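Ondorside Laundry and Linen Room: progress report to the Skoltley Small Grants Fund

Covering March to July

Hello again from all of us at Ondorside! The last report was mostly me grumbling about delivery times, so I'm pleased to say this one has some proper progress in it. The room is set up, the folding sessions are running, and we've still got a bit of money left.

Where we're up to

We're now 7 months into the grant. The folding and sorting sessions started in March, once the carpet people had been and gone, and they've run every fortnight apart from the one we lost to the burst pipe next door. We've held 11 so far. People come in, take a pile of clean cloths and small linens, sort them by colour and size, and put them away ready to go back out to the kitchens and the day rooms. It's plain work but folks like it, and the kettle is never far off.

The biggest change since last time is that cloths don't get stacked straight on the table any more. Everything starts in a basin and gets taken out a bit at a time, which has cut down on the great landslides of tea towels we used to have. I was doubtful (I like a good pile) but I've come around.

The table and basin

You asked particularly about the furniture, as it was the largest item in the budget. We went with the pale timber top in the end, and I'm very glad we did — the colours of the cloths show up so well against it, and it makes the whole room feel lighter. The basin with the pink inside lives in the corner of the table when we're sorting. We tried it in the middle first and everyone kept reaching across each other.

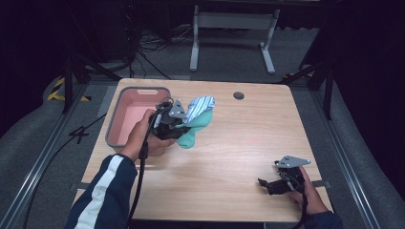 Striped cloth and mint green coming across together, with the basin in its corner.
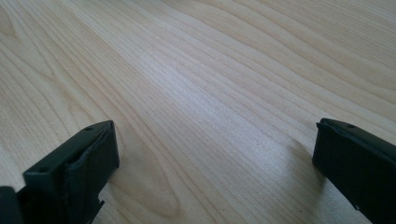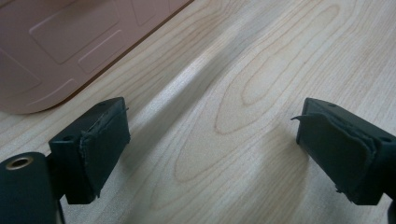
What we've spent

The table took the biggest share, as expected. We ordered it through Kundance, who were slow to answer emails but lovely on the phone, and they knocked $80 off the delivery when it came later than promised. That went straight into extra cloths, so we now have 36 more than we budgeted for. Receipts are in the folder I sent with the last report, and the new ones are attached to this one.

The shelving from Bautista is still on order. They've changed the colour on us once already, from white to a sort of oatmeal, and I said yes to that so we wouldn't go to the back of the queue again. I'll let you know when it turns up.

What hasn't gone so well

Labels! The iron-on ones peeled after a few hot washes and we've gone back to a laundry pen, which does the job but looks a bit rough. I'd like to try sew-in tape if there's anything left at the end.

The afternoon sessions have also been quieter than the morning ones. Our 2 pm start runs into school pick-up, so from August we're moving it to 12:30 and putting on soup.

Before the next report

Get the shelves up, sort out the labels, and write a one-page guide to how we fold things so new people aren't stuck asking. I've started the guide but got bogged down in fitted sheets, as you do. If you'd like to drop in and see a session, mornings are best, and you'd be very welcome to fold a few while you're here.

Thanks so much for your patience with the late start,

The linen room coordinator, Ondorside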